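Trollell Table Set: Sandwich Making

README, February release 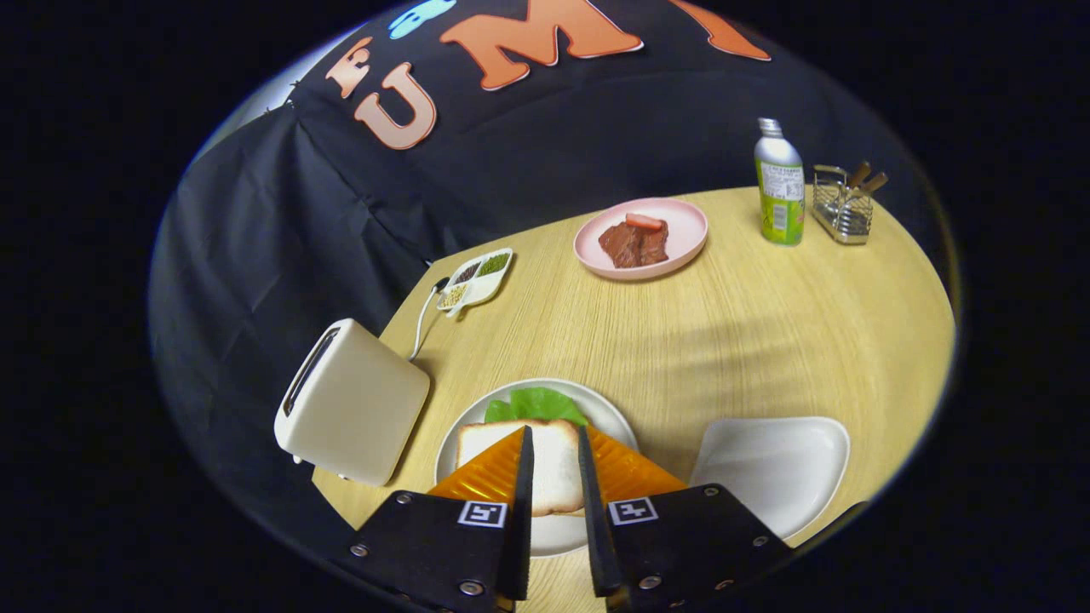 Sandwich assembly at the round table: bread slice over the round plate, lettuce leaf on the plate, toaster to the left.

Trollell Table Set covers small cooking and serving jobs done at a kitchen table. This part is the sandwich part. It was put together by Stendosau and Undstead and holds 1578 clips, 1000 of them in the main split. The rest are held back for testing.

What is on the table

The layout changes from clip to clip. Items that come up often:

Sliced white bread
Lettuce leaves
Meat, usually on its own plate
Plates, round and square
A cream-colored toaster with one slot on top
A divided condiment tray

The tray contents are labeled by color only (dark green, reddish-brown, pale yellowish). We did not keep a record of which seasoning went in which compartment.

Tasks

There are 12 task names, listed in tasks.txt. Most are a single step, such as "bread to plate" or "lettuce to plate". Longer clips chain up to 48 steps and are stored in the folder named long.

Known issues

Plate names are not consistent. "Side plate" and "square plate" mean the same thing in the older labels.
The toaster cord is not labeled — treat it as part of the toaster.
Meat is one class, whatever the cut.

Corrections

Send label fixes to the Nikolaidis list with the clip number and the task name.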